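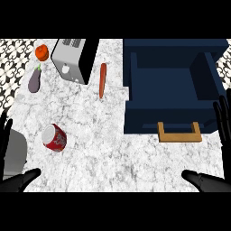 Small pumpkin, one eggplant, marble counter.

Plukby vegetable peeler + slicer set, 6 weeks in

Quick one, dinner is half made and I promised my sister I'd write this up before she buys the same set. Short version: peeler great, slicer fine, the storage case is a joke. Long version follows.

Bought it to replace my old Gidis peeler. Had that thing forever. Blade went dull, then the swivel pin started to slip out mid carrot, and one night I found the pin in the soup. So that was that. Looked at the Rakena one too, but the handle is skinny and my hands get sore by the second potato. Plukby has a fat rubbery handle. Sold.

What you get: the peeler (Y shape), a flat slicer with 2 blade plates, a finger guard, the case. No instructions besides a little folded card with drawings. The drawings are bad. Took me three tries to figure out which way the blade plate clicks in. Arrow goes AWAY from you. Write it on your hand.

The peeler. Love it. Potatoes, carrots, cucumbers, all easy. Takes off a thin strip, doesn't dig. Butternut squash is the real test for me and it went through the skin in two passes, no slipping. First pass leaves that greenish layer under the skin, second one gets it. Old one needed four or five and a lot of swearing. Small round squash and pumpkins are harder, the ribs get in the way. Do the high parts first, then cut it in wedges and get the rest. Or roast it with the skin on and scoop, which is what I do when I'm tired. So, mostly.

Eggplant: peels fine but why would you. I leave stripes. Skin on, skin off, skin on, holds together better in the pan that way.

Tomatoes no. Don't try it. You need a serrated one for that.

The slicer. OK so, thin plate is good. Eggplant rounds came out even all the way down, salted them, fried them, no complaints. Zucchini same. Potatoes stick to the plate a bit, run it under water first and they slide. Thick plate I have mixed feelings on. It's fine with soft stuff but anything dense you really have to lean on it, and leaning on a blade isn't my favorite thing to do on a Monday night with kids yelling. Sweet potato jammed twice. Had to back it out with a spoon handle.

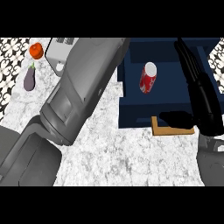
Also the feet. There are two little rubber feet on the bottom edge and they grip well on a wood board but on my mother in law's polished counter the whole thing walked. Damp towel underneath fixes it. Shouldn't need the towel at this price but ok.

Finger guard: use it. It's clunky and you waste the last inch of every vegtable, and you should use it anyway. I have one scar from a Citton slicer years ago and don't want a matching one. The prongs on this one hold better than the Citton did, they're longer. Round things still spin on you. Cut a flat side first.

Cleaning. Says top rack dishwasher. I've been doing the peeler by hand and the slicer in the machine, no rust so far on either. Carrot stained the white plastic orange after the first week. Rubbed it with some oil and most of that came off. Bits get stuck in the groove behind the blade, old toothbrush gets them out.

The case. Ugh. Hinge snapped on day three. Just opening it, normal. Wrote to the company and a Timo Fuchs answered the same day, very polite, sent a new one no questions asked. New one arrived, same hinge, already has a white line where it's going to break. So good service, bad case. I keep the blade plates wrapped in a dish towel in the drawer now. The listing says the hinge is good for 1,000 openings, lol.

Would I buy again? The peeler by itself yes, in a heartbeat, and they do sell it alone, I checked after I'd already bought the set of course. The whole set, only on sale. If you mostly do soft vegetables and salads you'll be happy with it. If you do a lot of sweet potatos or rutabaga get something heavier with a proper stand.

4 stars for the peeler, 3 for the slicer, 1 for the case.

Edit: someone asked if it works left handed. Peeler yes, blade cuts both ways, my husband is a lefty and uses it daily. Slicer he hasn't tried yet, will add when he does.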